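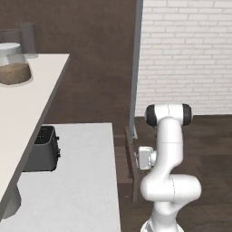
Department of Housing and Interior Studies, Drotville

3. What people do with a bench in the kitchen

Figure 3. A rendered kitchen with a brick wall and a dark brown wooden bench toward the back of the room.

I came to this part of the study thinking I'd be writing about storage. I had a whole coding sheet ready for cabinets and drawers (two pages, color coded, I was very proud of it), and then the diaries started coming in from Drotville and people kept writing about where they sat down. So this section is about sitting down, and the cabinets have moved to Section 5.

We mailed 1000 diary booklets to households in the Hellwig and Esier developments and got 324 back. Of those, 147 came from homes with a bench somewhere in the kitchen, and those are the ones I use here. The booklet asked people to write down every time they sat, leaned or put something down in the kitchen over one week, with the time of day and a few words on what they were doing. Some folks gave us one line a day. Others filled the margins and stapled in extra sheets, which was wonderful for me and pretty hard on the person typing it all up!

I sorted the entries into 3 groups. The first is eating, meaning anything from a full dinner to toast before school. The second is what I ended up calling parking: coats, mail, groceries, a sleeping cat. The third is company, when somebody sits on the bench while somebody else cooks. I went back and forth on whether homework belonged with eating or with company, and in the end I put it with company whenever the writer mentioned a second person in the room. A stricter reader might split it out, and the coding sheet in the appendix shows how to do that.

Parking was the biggest group in both developments, and it peaked just after people got home in the late afternoon. Company came second in the Hellwig homes and third in the Esier ones. My best guess is that this has to do with the floor plan. In a Hellwig kitchen the bench is usually within talking distance of the stove, and in an Esier kitchen it tends to end up by the door, where you'd have to raise your voice over the fan. A bench at the back of the room, as in Figure 3, is closer to the Hellwig type.

I should say something about the Skovex bench, the built-in model with the lift-up seat that came with some of the Esier units. Owners wrote about it a lot and mostly to complain that you can't open the seat without moving everything that's parked on top. I kept those entries under parking, with a note, and come back to them in Section 5 along with the drawers.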